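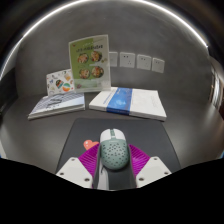
Rokside supplies and maintains desk equipment for small offices: keyboards, mice, mouse pads, monitor stands and the cables between them. The company was set up by Brayden Arsenault and Riaan Lekota, who had both worked in equipment repair at Bireck. A typical item in our range is a perforated-shell mouse, such as the sage-green one with two white buttons on a dark gray pad. Perforated covers weigh less than closed ones and need a different cleaning method, as dust gets through the holes and settles on the parts under the shell.

What we do

Most of our work is done under service contracts. A contract covers an initial survey of desks, supply of equipment, one cleaning visit per quarter and replacement of failed items within 7 working days. We currently look after roughly 2,000 desks. Customers with fewer than 30 desks are placed on a shared route and receive a visit window instead of a fixed time.

Mice are tested for button response, wheel travel and tracking – the last on the customer's own pad or desk surface. Pads are checked for flatness and edge wear. We do not replace a pad for its looks unless the customer asks. Printed pads are cleaned with a damp cloth only.

Where we work

The workshop and parts store are in the Molefe building, on the ground floor. Deliveries go to the side entrance. Our second site, Tunholm, holds bulk stock and is not open to visitors. Returned equipment should be sent to Molefe with the contract number written on the outside of the box.

People

Riaan Lekota runs the workshop and sets the test procedures. Brayden Arsenault handles contracts, surveys and route planning. Technicians complete 28 days of supervised visits before they work alone.

Stock and records

Each item receives a label and an entry in the service log. Logs are kept for the length of the contract and can be requested by the customer at any time. The annual stock check takes place in March – orders placed that month may ship later than usual.

Page last revised December 2019.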